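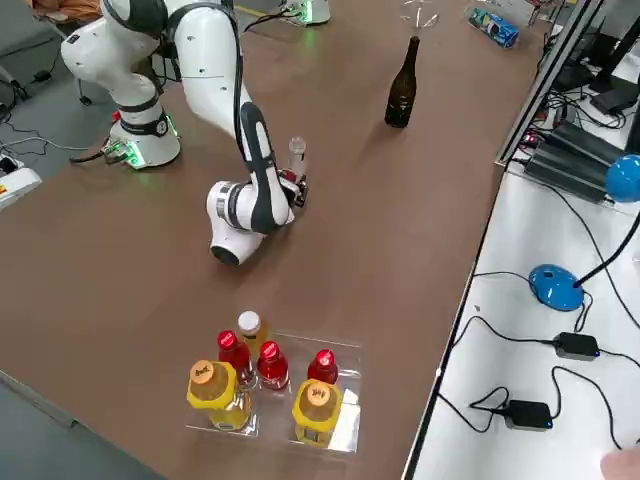 Wiremu Paewai 님은 주민 청원 서명 기준을 300명으로 올리면 Plikis 같은 작은 동네는 앞으로 의회에 말 한마디 올리기 어려워진다고, 그러니 개정안 전체에 반대 의견을 내자고 쓰셨지요. 아침에 커피 내려놓고 읽다가 커피가 다 식었습니다. 구구절절 고개가 끄덕여지는 글이었고, 그런데도 마지막 문장에서는 조금 멈칫하게 되어서 이렇게 길게 답장을 씁니다. 늘 그렇듯 제 메일은 깁니다. 바쁘신 분들은 맨 아래 의견서 문구만 보셔도 괜찮아요.

우선 Wiremu 님 메일을 못 받으신 분들이 계신 것 같아(Liya 님도 스팸함에서 찾으셨다고요) 필요한 부분만 다시 붙입니다.

> 여러분, 안녕하세요.
>
> Mestdale 의회 규칙 개정안을 드디어 다 읽었습니다. 제일 걸리는 건 역시 청원 조항입니다. 지금은 주민 101명이 서명하면 본회의에 안건으로 올라가는데, 개정안은 이걸 300명으로 바꾸겠다고 합니다. 세 배 가까이 올리면서 붙인 설명이 "회의 운영의 효율" 한 줄뿐입니다.
>
> Whiteley 쪽은 아파트가 많으니 저녁 한 번 돌면 채울 수 있을지 몰라도, Plikis는 집집마다 거리가 멀고 어르신들은 온라인 서명을 안 하십니다. 작년 버스 노선 청원 때 우리가 첫 주에 받은 서명이 47명이었습니다. 그것도 다들 발이 부르트게 다녀서요.
>
> 게다가 발언 신청도 회의 72시간 전에 마감하겠답니다. 안건지가 언제 나오는지는 아무 데도 안 적혀 있고요. 안건을 보지도 못한 채 발언 신청부터 하라는 말인지 모르겠습니다.
>
> 저는 조목조목 따질 것 없이 개정안 전체에 반대한다는 의견서를 내면 좋겠습니다. 의견 접수는 7월 말까지입니다.
>
> Wiremu Paewai

버스 노선 청원 이야기가 나오니 저도 그때 생각이 납니다. 비가 어찌나 오던지 서명지를 비닐봉지에 넣어 품에 안고 다녔는데, 문 열어 주시는 분마다 일단 들어와서 말리고 가라고 하셔서 한 집에 삼십 분씩 걸렸어요. 결국 기준은 채웠지만, 만약 그때 문턱이 300명이었다면 우리는 겨울이 다 가도록 돌고 있었을 겁니다. 그래서 청원 조항에 대해서는 Wiremu 님 말씀에 한 글자도 보탤 것이 없습니다. 반대해야지요. 아주 분명하게요.

다만 제가 망설이는 건 "전체에 반대"라는 부분입니다. 개정안을 어젯밤 늦게까지 읽어 보니(돋보기를 두 번이나 잃어버렸다 찾았습니다) 우리가 몇 년째 부탁하던 내용도 뒤쪽에 들어 있더군요. 상임위원회 회의록을 공개한다는 조항이 그렇고, 의원이 이해관계가 있는 안건에서 빠질 때 그 사유를 서면으로 남긴다는 조항도 그렇습니다. 둘 다 Salma Badawi 님이 예전에 의견서를 직접 쓰셨던 내용이에요. 전부 반대한다고 써서 내면 의회에서는 이것까지 주민들이 싫다더라 하고 같이 빼 버릴 수도 있습니다. 제가 의심이 많은 건지도 모르겠지만, 주차장 조례 때 비슷한 일을 한 번 겪고 나니 조심스러워집니다.

Salma Salem 님은(두 분 Salma 님, 제가 지난번에 또 바꿔 불러서 죄송합니다!) 전화로 또 다른 의견을 주셨습니다. 기준을 사람 수로 못박는 대신 선거구 유권자 비율로 정하자는 겁니다. 그러면 Plikis와 Whiteley가 같은 숫자를 놓고 씨름하지 않아도 되니까 공평하다는 말씀이었어요. 저는 듣자마자 솔깃했는데, 통화를 끊고 생각해 보니 여러 동네에 걸친 청원은 어느 선거구 기준으로 셀지가 애매합니다. 도서관 개관 시간 같은 문제가 딱 그렇지요. 그래서 이번 의견서에는 "현행 기준 유지"를 먼저 쓰고, 비율 방식은 앞으로 검토해 달라는 정도로 덧붙이면 어떨까 합니다. Salma Salem 님, 혹시 제가 말씀을 잘못 옮겼으면 꼭 바로잡아 주세요.

발언 신청 마감 건도 조금만 더 이야기할게요. 저는 72시간이라는 숫자 자체보다 안건지와의 순서가 더 마음에 걸립니다. 안건지가 회의 일주일 전에 나온다면 사흘 전 마감도 못 견딜 일은 아닙니다. 그런데 봄 회의 때는 안건지가 전날 저녁에야 올라왔고, 그마저 첨부 파일이 열리지 않아서 Liya Jemal 님이 의회 사무국에 전화해 종이로 받아 오셨잖아요. 이 상태로 마감만 앞당기면 발언할 수 있는 사람은 안건을 미리 아는 사람뿐입니다. 그러니 마감을 두고 싶으면 안건지 공개 시한부터 규칙에 적어 달라고 하는 편이 설득력이 있을 것 같아요.

온라인 서명도 잠깐 짚겠습니다. 개정안에 "전자 서명은 Romico를 통한 것만 인정한다"는 구절이 있는데, 저는 처음에 이걸 그냥 지나쳤다가 Liya 님이 알려 주셔서 다시 봤습니다. Romico에 가입하려면 본인 명의 휴대전화가 있어야 한답니다. 우리 어머니만 해도 전화기는 오빠 이름으로 되어 있거든요. 종이 서명은 지금처럼 그대로 받는다고 되어 있으니 급한 불은 아니지만, 한 줄쯤은 적어 두고 싶습니다.

그래서 초안을 이렇게 잡아 보았습니다. 말투가 딱딱한 건 의견서라 그러니 너그럽게 봐 주세요.

**의견서 초안**

1. 청원 서명 기준은 현행 101명을 유지할 것을 요청합니다. 상향이 필요하다면 최근 청원 접수 현황과 그 근거를 먼저 공개해 주십시오. 선거구별 유권자 비율을 기준으로 하는 방식도 추후 검토해 주시기 바랍니다.
2. 발언 신청 마감을 두려면 안건지와 첨부 자료의 공개 시한을 같은 조항에 명시하고, 공개가 늦어지면 마감도 그만큼 늦춰 주십시오.
3. 휴대전화 본인 인증이 어려운 주민도 전자 서명을 할 수 있는 방법을 마련해 주십시오.
4. 상임위원회 회의록 공개와 이해관계 회피 사유의 서면 기록 조항에는 찬성합니다. 다른 조항의 논의와 관계없이 시행해 주십시오.

4번을 맨 앞에 둘지 맨 뒤에 둘지 한참 고민했어요. 앞에 두면 부드럽게 읽히기는 하는데, 정작 급한 청원 이야기가 뒤로 밀려서 일단은 이 순서로 두었습니다. Wiremu 님 생각은 어떠신지 궁금합니다. 그래도 전체 반대가 낫다고 보시면 그 이유를 조금 더 들려주세요. 저도 설득당할 마음이 반쯤은 있습니다. 의견서를 꼭 한 장으로 내야 하는 것도 아니니, 단체 의견은 이렇게 내고 각자 더 강한 의견을 따로 보내는 방법도 있고요.

고칠 데가 있으면 이 목록에 답장으로 적어 주셔도 되고, 저한테만 보내셔도 됩니다. 다만 답장하실 때 제 긴 메일을 통째로 인용하지는 말아 주세요. 지난달에 보니 인용에 인용이 붙어서 Salma Badawi 님의 두 줄짜리 답을 찾느라 한참 내려갔답니다.

아, 그리고 청문회는 저녁 7시에 Whiteley 회관에서 열린다고 합니다. 날짜는 아직 안 나왔고, 사무국에서는 7월 중이라고만 하네요. 제 차에 세 자리가 비니까 Plikis에서 같이 가실 분은 미리 말씀해 주세요. 돌아오는 길에 집 앞까지 모셔다드릴게요.

더운데 다들 건강 챙기시고요.

Marianna Jasińska 드림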